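Chapter 2
Why We Put Things Off

I wrote most of this chapter on the night before it was due, so you can guess how well I take my own advice! My editor, Maysoun Daher, had given me 115 days. I used the last two.

Putting things off is one of the oldest complaints in psychology, and students bring it to me every September. They tend to call it laziness. I don't love that word (lazy people rarely feel this guilty), and by the end of the chapter I hope you'll be suspicious of it too. 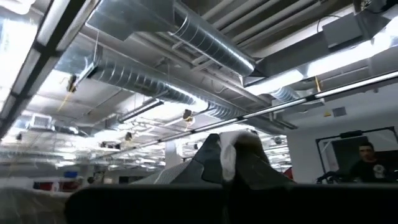
2.1 The Fallirness Diaries

My old teacher Mervin Gagnon once asked 400 students in Fallirness to write down, every evening, the one job they had dodged that day and how they felt about it. The entries are short and a bit grumpy. "Didn't call the bank. Felt sick about it."
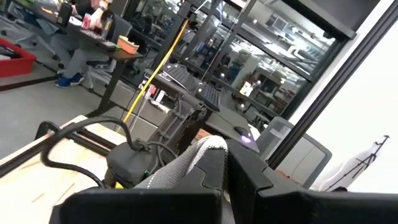 Most of them mention a feeling before they mention the clock, and Mervin built his whole theory on that. Before you read on, take 15 minutes and write an entry of your own. Keep it handy, as we'll come back to it in Section 2.3.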